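Home | Sort & Store | Guides | FAQ | Contact

Questions we get about bins and small parts

Reading time: 4 minutes

Welcome, and thank you for stopping by! We've been helping people at Broston get their odds and ends into some kind of order for a good while now, and the same questions come back to us every September, when everyone seems to look at their shelves and sigh. We've gathered them up with the answers we give at the counter, only a little tidier.

What's the difference between a bin and a tray, really?

Mostly the walls. A tray is shallow and you can see everything in it at a glance, so it suits the things you reach for all day long. A bin has some height to it and holds a mixed lot without anything rolling off the bench. If you find yourself stacking things on top of each other in a tray, you've outgrown it, and a bin will make you much happier.

Should I choose metal or plastic?

We like metal for anything heavy or with sharp corners, and plastic for anything you'll be carrying up and down stairs. A metal floor does scratch, and it starts scratching on the first day, so please don't worry when yours loses its shine. The marks do no harm at all. If the noise of parts landing on metal bothers you (it bothers Santino Riquelme in our workshop, who has the desk closest to the sorting area), cut a piece of thin rubber mat to fit the floor and the clatter drops a great deal.

Why do you recommend sloped sides?

With straight walls, small things settle into the corner where the wall meets the floor, and you end up chasing them with a fingernail. A slope gives your hand a bit of room to get in behind them. It does cost you a little floor space, and for long flat pieces a straight-sided box is still the better choice.
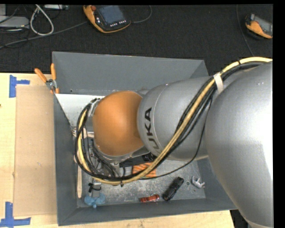
Small items in an open gray bin with sloped walls, a KUKA arm reaching across.

How full is too full?

We tell people to stop when they can no longer see any of the floor. That sounds strict, we know, and plenty of customers fill theirs to the brim and get on perfectly well – but a single layer is so much quicker to pick from that we keep repeating it. If you have more than one layer's worth, use two bins and put the second one underneath as a refill.

Can I mix different things in one bin?

Of course you can! A mixed bin is a fine place for whatever came out of your pockets or off the bench on Friday afternoon. We'd only ask you to give it a limit. Nahuel Yáñez, who runs our sorting mornings, empties his every 30 days and puts away whatever he can name. Anything he can't name goes back in for one more round, and then out it goes.

How much weight will a Wivex bin hold?

The large Wivex takes up to 900 ounces spread evenly over the floor. Please lift it from the bottom with both hands, and don't carry a loaded one by the lip.

How do I clean it?

Tip everything out onto an old towel, brush the dust from the corners and wipe the inside with warm water and a drop of dish soap. Dry a metal bin right away, including under the lip, where water likes to sit. Skip the steel wool – it only adds more scratches.

Do you sell labels separately?

Yes, the Virkix labels come in a roll and peel off without leaving glue behind. Write on them before you stick them down, and give the ink a minute. Ask for item 417 at the counter.

Contact: Broston front desk, Zúñiga building | Copyright Broston | Back to top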